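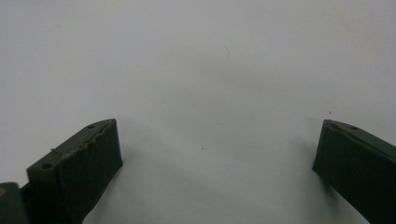

White top, which paint for touch ups?

bent_thorlacius
5 June 2022
Redoing the bench top in the back room. Plain white, no pattern. Used Kendden satin in April, can's gone. Same again or switch to Kirer? Want it wipeable

rosariodl
Kirer. Kendden yellows. Mine did, 12 months maybe

flatcoat5
Disagree. Had Kendden on a desk five years, no yellowing. You probly put it over old oil primer

rosariodl
Nope, bare board. Whatever – you do you

bent_thorlacius
ok so no agreement lol. One more

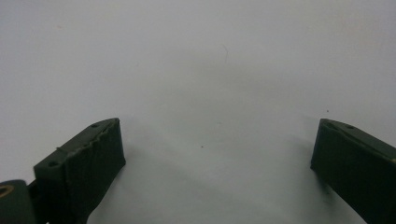 Matching the white is my real headache – teh Kirer card has "cool" and "warm" and I can't pick. Would go cool I think. It comes up bright white in this one and kind of grayish in the first, so don't trust my pics for color. Need a chip in hand

flatcoat5
Get the sample pot. Paint a scrap, leave it on the bench overnight, look again in daylight

rosariodl
Agree on that at least. Two thin coats, foam roller

bent_thorlacius
Ordering the pot now, thx both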